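Saturday, December 24, 2022

Quick one before everybody wakes up. Coffee's on, 13 people for dinner tonight and I have peeled exactly zero potatoes.

So — the sourdough starter. Alina Dinu gave me half of hers back in May, in a jam jar, on the train platform in Bukaldale. I said I'd keep it alive till Christmas. It's alive! Smells like nail polish if I skip a feeding, then fine again the next day. Learned to stop panicking.

Things I do now. Feed it at night, not mornings. Rye flour, a spoonful, the rest plain white. Warm water but not hot. I was measuring everything to the gram for the first 2 months and it drove me nuts, so now I go by how thick it is. Pancake batter, a bit more. Good enough.

Bread for tonight is two loaves, one with caraway for Eetu Rissanen who asks every single year. They went in the fridge last night around the time I should of been wrapping presents. Scoring them is still my weak spot. I cut too shallow, get scared of it, and then the side blows out in the oven. 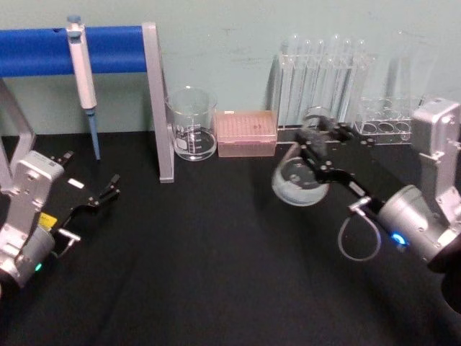 Also forgot to buy butter. Store closes at noon today, so that's my morning gone. If you want some starter come by after New Year's and bring a jar with a lid, I've given away all of mine and I'm down to teh ugly pickle one.

Okay, oven's beeping. Potatoes. Merry Christmas, all of you — more next week, maybe with the caraway recipe if Eetu leaves me a slice to check it against.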